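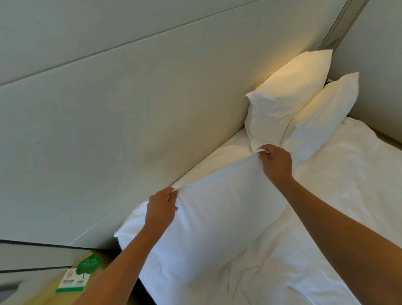
Pillows and bed making: your questions

I get a lot of mail about beds (more than about anything else on this site!), so I've put my usual answers in one place. Last updated 2020-04-17.

How do I get the pillow all the way into the case?
Hold the two top corners of the case, one in each hand, lift, and give it a good shake. The pillow drops down by its own weight. Then push a finger into each bottom corner – that's where mine always bunches up.

What do I do with the loose flap at the open end?
Tuck it in over the pillow, like closing an envelope. If your cases don't have a flap, just turn the open end away from the door. My friend Neelam Dwivedi irons hers flat first. I love her, but no.

Do you make the bed before or after the pillows?
Sheet first, always! I pull all the pillows off, smooth the sheet from the head down, and then put them back. Some mornings I skip the smoothing and the world keeps turning.

Standing up or lying flat?
Standing, if you have a padded wall or headboard to lean them on. They get some air and the corners keep their shape. Flat is fine too, and easier if you have a cat.

Why all white?
I can wash everything in one load and swap any case with any other. Karthik Rathnayake wrote in to say white shows every coffee drip. Yes, it does, and that's how I know it's time to wash it.

How often should I wash the cases?
Once a week for me, and the pillows themselves in March and again in the fall. Check the label first – I ruined 2 good ones by not looking.

My pillow has gone lumpy. Is it done for?
Maybe not. Try it in the dryer on low with a couple of clean tennis balls, then knead the lumps out by hand. If you fold it in half and it just stays folded, get a new one.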